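Lists | Threads | Archive | Search

Re: [prelmont-walks] Sunday ridge loop

Hi all,

I walked the Anthorpe loop this morning and it was wonderful! The creek is up and the blackberries past the second gate are ready. Park at the mill lot — the upper one fills fast.

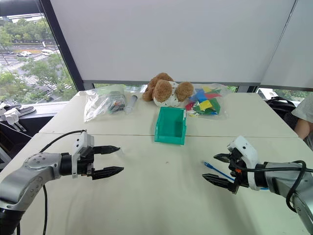

Covadonga Llorente wrote:
> Is the long way over Naylor still closed? I'd love to
> do the full 24 miles before August is over.

It's open again, Covadonga! The new footbridge is in, and the climb after it is a beauty (nearly 44 minutes for me, with a lot of stopping to look back).
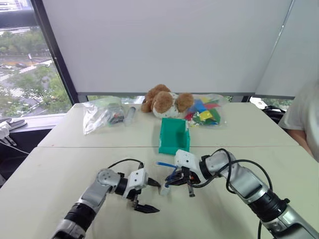

White tables, blue marker-like object

If you want a shorter day, get off at Tondport and catch bus 129 back. It leaves at 2 and the driver will take muddy boots. Bring water, the tap at the church is off.
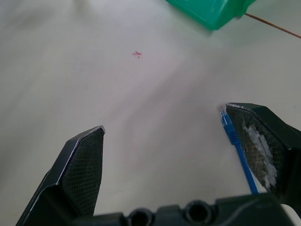 WHO'S COMING

Reply to the list by Friday night. Dogs welcome, I'm bringing mine!

2 replies | Share

Related threads
Boots for wide feet
Naylor footbridge
Berry jam swap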